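Can It Clear the Table Yet?

Three days with people trying to get a machine to pick up a cup

By Ivana Villalba

Oct 9, 2022

The dishwasher question comes up first. Always. You tell someone at dinner you're writing about robots and before the bread is around the table they want to know when one will load the dishwasher. I asked it too, first morning, before I had my coat off.

Traian Mihăilă did not look up from his laptop. "Which dishwasher," he said.

Fair enough. He runs the picking work at Clultow, a small outfit on the second floor of an old thread mill, and he has been asked this by his mother, by his landlord and by two separate dentists. Clultow doesn't build arms. It buys them and tries to teach them to take hold of things. Not the same thing over and over, which factories solved long ago. Different things. In a heap. Any way up.

That is most of housework, if you think about it. Toys off the floor. Cups off the counter. Socks, God help us. And it is a fair amount of shop work too, the dull end of it: parts that come back in a tote, returns that come back in a worse tote. Somebody puts a hand in and sorts. Eight hours of that.

So, a bin. The whole first day was a bin. Things go in, the arm goes in after them, and it takes one out and puts it somewhere else. Then again. The people here call each try a pick and they talk about picks the way fishermen talk about casts. A good run on my first afternoon was 138 picks before someone had to step in and sort out a jam. Everybody was pleased. I wrote down "pleased?" with a question mark, becuase to me it looked slow.

It is slow. Nokuthula Gumede timed me against it, which was her idea of hospitality. I emptied a bin of household junk while the software was still choosing where to start. I used both hands and I wasn't even looking, I was talking to her. "You had five years of practice before you went to school," she said. "And you cheat. You feel around."

Feeling around is the big one. You and I reach for a cup on its side and know from the first touch whether it's going to roll. The arm mostly has what the camera gives it. Shiny metal throws back light. Clear plastic is worse, the depth readings go right through it or come back as nonsense. Two things touching each other can look like one thing. A hand sorts all that out without bothering the brain.
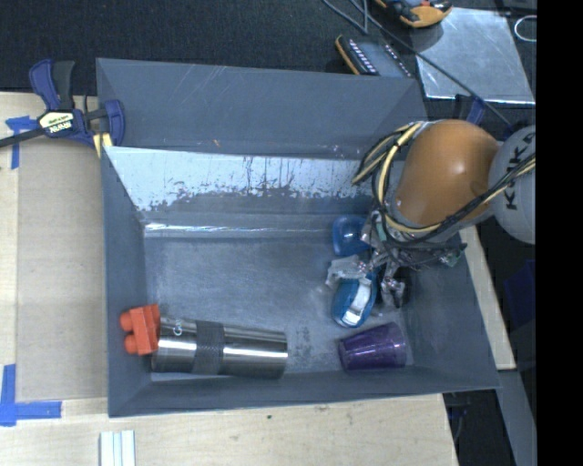
Tumbler, purple cup and a toy block in the test bin at Clultow, with the arm reaching in.

Look at what's in there and think like a machine for a minute. The block is up against the wall, so there's no room for a finger on that side. It's also touching the steel tumbler. Go for one and you may shift the other. The purple cup has bare floor between it and the tumbler, but it's lying down and it has a wide end and a narrow end, and which one you pinch matters. Gumede picks the order in her head before the software does, then checks whether it agrees. Some days it doesn't and it's right, which annoys her.

The fingers are a whole subject. I heard more about finger coverings than I ever wanted to. Too smooth and cups slide. Too sticky and they won't let go. There was a long argument over lunch about this, with Musa Sani, who came over from warehouse work and has opinions, on the side of cheap and replaceable. He spent nine years on a returns floor before this. He doesn't talk about intelligence at all. He talks about tape, spare parts, who gets called at 3 a.m.

Day 2 I drove out to Hotine, where they actually use the stuff. Sort of. Hotine packs kitchen goods for smaller sellers and has had one picking station going since January. One. It does mugs and boxed items, from a bin, onto a belt. Ulises Daza runs the shift. He says it gets through 1,000 items on a decent night and he likes it fine. Then he showed me the shelf.

The shelf is where the rejects go. Net bags. Anything with a dangling handle. A set of whisks, which he held up like a man holding up a fish. "It sees these and it just thinks," he said. "It thinks and thinks." A person comes by twice a shift and clears the shelf by hand. That person used to stand at the bin. Daza wouldn't say whether there would be fewer of those people next year and I asked him three times.

What he would say: almost 80 percent of what comes down the line, the station can take. The rest is the job. His words. I've been turning that over since.

Now the home. Drurnetti has been promising a kitchen robot for a while, and they let me see one wipe a counter. It wiped a counter. Nice even strokes. Then I set down my keys and it wiped around my keys, very politely, and left a key-shaped patch of crumbs. I asked if it could move them. That's on the list, I was told. Lots of things on the list. No price yet, no date, and the demo kitchen had nothing on the floor and no one under six living in it.

Compare Henríquez, who went the other way. Their machine folds towels. Just towels, for hotels, all one size, and you have to feed it. The sales people call it laundry. I'd call it towels. But it works through a stack while you go do something else, and the laundry manager I spoke to there didn't care one bit what it was called. She wanted a second one.

There's a pattern here and it isn't very exciting. Narrow job, tidy surroundings, somebody close by to help: yes, today, you can buy it. Your kitchen on a Tuesday: no. The gap between them is all the small stuff. The cup behind the other cup. The lid that's stuck on. Knowing that the mug with the crack is Dad's and doesn't go out with the trash.

I went back to Clultow on the last afternoon to ask Mihăilă for a number. Years. He wouldn't give one. He said people used to give numbers and then they had to go to the same conferences afterward and stand near the coffee. He did say the picks are better than they were last winter, alot better, and that clear plastic has gone from hopeless to merely bad. He'd take that.

Sani was more use. Would he buy one for his own house? He had a think. For toys, he said, he might. He has three kids and the floor is a disgrace. It could run all night at whatever speed it liked, he wouldn't care, he'd be asleep. As long as it was quiet. And as long as somebody else came out to fix it.

And the dishwasher? "I like doing the dishwasher," he said. "There's a way to do it. My wife does it wrong."

Gumede was already setting up the next run. I stayed for a bit of it, then it was getting dark and I had a train.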